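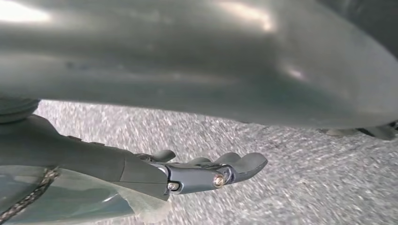
*Fig. 4. Curved gray-green surface and speckled floor.*

## 4. Setting up the Urberg trackers and Nudent mouthguards

This section replaces the quick-start card in the Urberg case. The card says setup takes five minutes and needs no training. We have not seen it done in five minutes. Allow most of an hour the first time, and do it the evening before a session if you can.

The Salinas kit has 17 Urberg back trackers, the charging dock, one receiver on a tripod, a set of Nudent sensor mouthguards in labeled cases, and a laptop with Suris on it. Suris is the program that pulls everything together. It also produces scores, alerts and colored charts, some of which are useful. Section 4.6 covers which ones.

### 4.1 Charge and check

1. Open the dock and push each tracker down until it clicks. A tracker can sit in its slot with the light on and take no charge at all, so go by the click.
2. Plug the dock straight into a wall outlet. The power strip in the equipment room has a switch that gets kicked.
3. Leave the lid open while charging.
4. After two hours, pull each tracker and hold the button down. Solid green means the tracker believes it is full. Blinking green means it is more than half full, whatever the card says.
5. Put any tracker that shows amber back in a different slot and try again. If it shows amber twice, tag it and leave it behind.

> **Note:** Urberg lists battery life by the hour, measured on a bench. On a cold field with the receiver at the far end, plan on one long practice or one match per charge. A match after a morning captain's run needs a recharge in between.

> **Caution:** Do not charge a tracker that has a split seam or a swollen back. Take it out of the kit and keep it away from the dock.

### 4.2 Start Suris and load the squad

1. Turn on the laptop and let it finish its updates before you open Suris. If Suris starts during an update it loses the receiver and will not say so.
2. Log in with the team account. Don't use a personal login. Sessions saved there can't be seen by anyone else, and moving them takes a support request.
3. Choose **Squad**, then **Load last**. Do not choose **Smart squad**. Smart squad guesses who is playing from past attendance, and in our use it has put a prop on the wing and listed two players who had left the club.
4. Read down the list and take out anyone who isn't training.
5. Enter each player's position by hand. Suris uses position to decide what counts as a hard session. A lock entered as a fullback will look lazy all season.
6. Check body weight for every player. Blank weights get filled in with an average, and the average is shown in the same black type as a real one.

If a player is missing, add them under **Squad > New**. Suris asks for resting heart rate, sleep hours, mood and a photo. Only name, position and weight are needed. Skip the rest unless the player wants it there.

### 4.3 Pair the trackers

The pairing code for our receiver is 1352. It is the same for every tracker and it hasn't changed since the kit arrived, so treat it as a convenience. It does not offer much security.

1. Stand the receiver outdoors with a clear view of the sky. Indoors it will pair, report full signal, and then record players running through the parking lot.
2. Switch on the receiver and wait for both lights.
3. In Suris, choose **Devices > Pair** and type the code.
4. Switch on trackers one at a time, in number order. The manual says you can switch them all on together. Try it once if you like. We ended up with two trackers answering to the same number and had to start over.
5. When a tracker appears, match it to the player and read the number off the back of the case. The number on the screen is sometimes the slot it was charged in.
6. Repeat until the list is full, then choose **Lock list**.

> **Note:** "Optimized" beside a tracker means only that it is connected. We asked what was being optimized and got a link to a sales page.

### 4.4 Fit the vests

1. Hand out vests by size, tighter than feels comfortable. A loose vest lets the tracker bounce, and Suris counts bouncing as effort.
2. Slide the tracker into the back pocket with the button facing out and the arrow up. Upside down, it will still record distance correctly, but every collision number will be wrong.
3. Close the flap and press along the whole strip.
4. Ask the player to jump on the spot. If the tracker moves under your hand, go down a size.
5. Jersey goes on over the vest.

Check with the match officials before wearing trackers in a competitive game. Rules differ between competitions, and the approval sticker on the case does not settle the question by itself.

> **Caution:** Front-row players should say so if the pocket presses on the spine in a scrum. If it does, they train without the tracker. No number from this kit is worth a sore neck.

### 4.5 Fit the Nudent mouthguards

A Nudent guard is molded to one player. It won't work in anyone else's mouth, and it shouldn't be tried there.

1. Take the guard from its case and rinse it in cool water. Hot water warps the fit.
2. Look at the outer edge. If the lining is chewed through or you can see any of the sensor, it is finished.
3. Set the guard on its charging pad for a few seconds until the light shows. That wakes it.
4. The player bites down firmly and keeps the teeth closed until the guard appears in Suris under **Impacts**.
5. If it doesn't appear, have the player take it out, dry it, and try again. After a second failure, use an ordinary mouthguard for the session.

Players chew them, pull them halfway out between phases and tuck them in their socks. Each of these can show up as an impact. The software is supposed to filter them out. It filters some. On one evening in April it logged 8 head impacts for a player who was standing behind the posts with a water bottle.

It can also miss real ones. That matters far more.

> **WARNING:** A Nudent guard does not diagnose a concussion and does not rule one out. If a player has taken a knock and seems off in any way, the player comes off and stays off until a qualified medical professional has seen them. Do this even if Suris shows nothing. Do not check the laptop first.

An impact alert is a reason to look at the player. Take the player off for a proper check every time one comes up, including the times you suspect sock trouble.

### 4.6 What to read on the screen

During the session, keep the display on **Simple**. The **Coach** view adds moving dials and covers the list of disconnected trackers, and that list is the one thing you need while play is going on.

| Reading | What it is | How far to trust it |
|---|---|---|
| Distance | Ground covered | Good in the open, poor beside the grandstand |
| High-speed running | Distance above a set speed | Fair, once the speed is set for each position |
| Contacts | Jolts the tracker takes for tackles or rucks | Compare a player with himself or herself only |
| Scrum load | Estimated push | Low. We don't report it |
| Readiness | A mix of recent sessions and questionnaire answers | Very low if nobody fills in the questionnaire |
| Injury forecast | A percentage next to each name | Turn it off |

To turn off the injury forecast, go to **Settings > Insights** and clear the box. It comes back after major updates. We have asked how the percentage is worked out and haven't been given anything we could check. A coach who sees a high figure beside a name will act on it, and so will a player.

The same goes for the squad ranking. It rewards running, so it puts the back three at the top and the tight five at the bottom week after week. Please don't post it in the locker room.

### 4.7 End the session

1. Press **Stop** in Suris before collecting anything. Otherwise the walk to the locker room goes in as part of practice.
2. Collect trackers in number order and tick them off.
3. Switch each one off by holding the button until the light dies. A short press only puts it to sleep.
4. Dock the trackers, connect the dock to the laptop and choose **Download**. The live data has gaps. The downloaded file is the one to keep.
5. Wait for the word **Complete**. The bar reaches the end well before that.
6. Save a copy to the team drive as a plain spreadsheet. Urberg says its own storage is permanent, but the terms tie it to a paid account.
7. Rinse the Nudent guards, let them air dry, and close each in its own case.
8. Wash the vests cold. No dryer.

### 4.8 If something isn't working

**Receiver shows one light.** It has power and no position fix. Move it farther from the building and wait about 2 minutes before touching anything.

**Tracker drops out in the same part of the field every time.** Raise the tripod and move it to the halfway line. The range printed on the box assumes there is nothing in the way, and rugby players count as something.

**A player's top speed looks heroic.** Check whether the tracker was left running in a car.

**Suris asks to recalibrate all devices.** Choose **Later** if anyone is already on the field. Recalibrating clears the locked list and you will be back at 4.3.

**Nothing pairs at all.** Restart the laptop, then the receiver, in that order. If that fails, run practice without the kit and write down who trained and for how long.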